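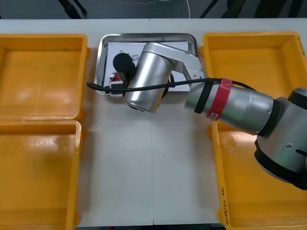 Svatopluk Zeman wanted to know why you would ever need more than one kind of gripper. A hand is a hand, he wrote to us, so why not build one really good robot hand and use it for everything?

Great question, Svatopluk! Let's start with your kitchen. Somebody in your house probably owns tongs, a spatula, a soup ladle and a pair of scissors. You could try to serve soup with the scissors, but dinner would take a very long time. Robot arms have the same problem. The arm is the part that gets you to the right place, and the gripper is the part that does something once you're there. Pick a bad one and the best arm in the world will just wave at your stuff.

What is a gripper, anyway?

A gripper is the tool on the end of a robot arm that grabs things. The end of the arm is called the wrist, like yours. Past the wrist you can bolt on all kinds of tools, and many arms let you take one off and put another on. Cables often run along the outside of the arm to carry power and signals to the tool. They need enough slack to bend when the arm bends, but if they have too much they get snagged on things. (Tape is a robot builder's best friend!)

A good way to compare grippers is to put some objects in a tray and have plastic bins standing by. The robot's job is to pick something out of the tray and put it in the correct bin. It sounds like tidying your room, and it pretty much is. But it's also a terrific test, because picking things up is where grippers show what they're good at and what drives them crazy.

Meet the contestants

Our test has two grippers in it. We call them Bolger and Meltine.

Bolger is a pincher. It has two stiff fingers that slide toward each other, like when you pick up a grape with your thumb and pointer finger. Pinchers are strong and very exact. If you tell Bolger to close until there is a gap as wide as a pencil, that's the gap you get. Blocks, bolts and bottle caps are its favorite things in the world.

Meltine is a sucker! (That's not an insult.) It has a soft rubber cup on the end, and a pump pulls the air out from under the cup. The air in the room then pushes the object and the cup together. You can try this at home with a drinking straw and a small piece of paper. Put the straw against the paper, breathe in gently, and lift. You've just made a suction gripper with your own lungs.

How to run a fair test

Tamsin Cartwright, who plans our tests, is very strict about fairness. If Bolger gets the easy objects and Meltine gets the hard ones, we haven't learned anything about grippers. We've only learned that hard things are hard. So both grippers get the same 6 objects: a wooden block, a playing card, a sponge, a big metal washer, a toy car and a rubber ball. They use the same arm and the same tray, and the arm moves at the same speed.

One try isn't enough either. Think about shooting a basketball. You might sink your first shot with your eyes closed, and that doesn't make you a pro. Each gripper gets 200 tries altogether, shared out among the objects, and every try goes on the score sheet. A pick counts only if the object ends up in the right bin. Lifting it up and dropping it on the table is worth zero, even if it was a beautiful lift.

And what happened?

On the card, Meltine was a superstar. Flat and smooth is exactly what a suction cup loves. Poor Bolger kept scraping at the edges, trying to get a fingertip underneath. Have you ever tried to pick a card up off a smooth table while wearing mittens? Then you know how Bolger felt.

Then came the sponge, and everything flipped. A sponge is full of holes, so air leaks in as fast as the pump can pull it out. Meltine would touch it, hum for a while and come up with nothing. Bolger just squeezed the sponge and carried it off. The washer was sneaky, too. It's smooth and flat, so you'd think Meltine would win easily, but if the cup lands over the hole in the middle, air rushes through and the washer stays put. Move over to the solid part of the ring with a small enough cup, and up it goes!

When we added up the tries, Bolger had 96 misses. Most of them came from the card, and with the card left out Bolger would have looked like a champion. That's why Tamsin writes the score for each object on its own line. One big number can hide a lot.

Words to know

Wrist: the joint at the end of the arm, where the tool goes.
Payload: how much weight an arm can carry. The gripper counts as part of it, so a heavy gripper means a lighter lunch.
Suction: what you get when air is pulled out of a space and the air outside pushes in.
Trial: one try in a test.

Try it yourself

Find a pair of kitchen tongs, a drinking straw and a few things from your desk. Before you start, guess which tool will win for each thing, and write your guesses down. Do ten tries with each tool. Then swap with a friend and see if their scores look like yours. If they don't, try to figure out what the two of you did differently. Did one of you hold the tongs closer to the tips?

Svatopluk, we'd love to see your score sheet!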